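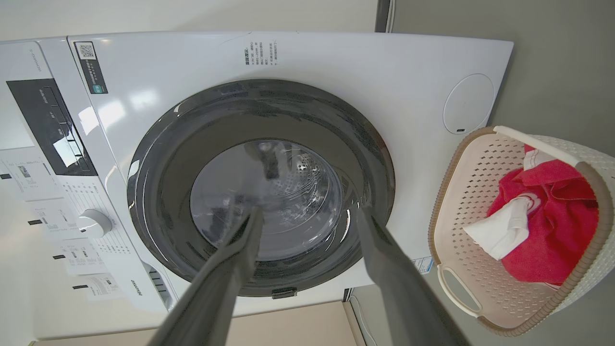
12/7/21 Stringing bench, racket frames for Pirbridge club

Dario brought back the Haslinger frame with the cracked grommet at the throat. Replaced the bumper strip and restrung the mains. Tension head still reads low on the first pull, fine from the second on. Left a note on the machine for Elaheh.

Concetta wants the Sidow string tried on two more frames before we order again. One reel is 200 m and we have one unopened, shelf by the door. Invoice 2382 is the old reel, don't mix them up.

Clamp on the left side slipped once at the cross below center. Cleaned the teeth with alcohol, no slip after that. Will check again on the next frame.

To do
1. Recalibrate the tension head with the spring scale.
2. Ask Lino if the Dranska grips come in the thin size. 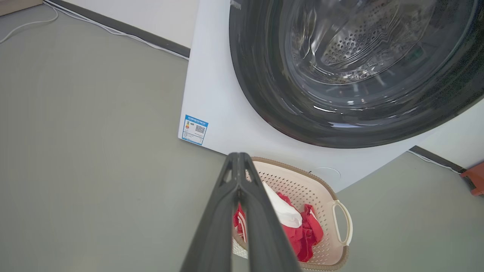
3. Call Debora about frame 464, she wanted it looser than last August.
4. Order awls.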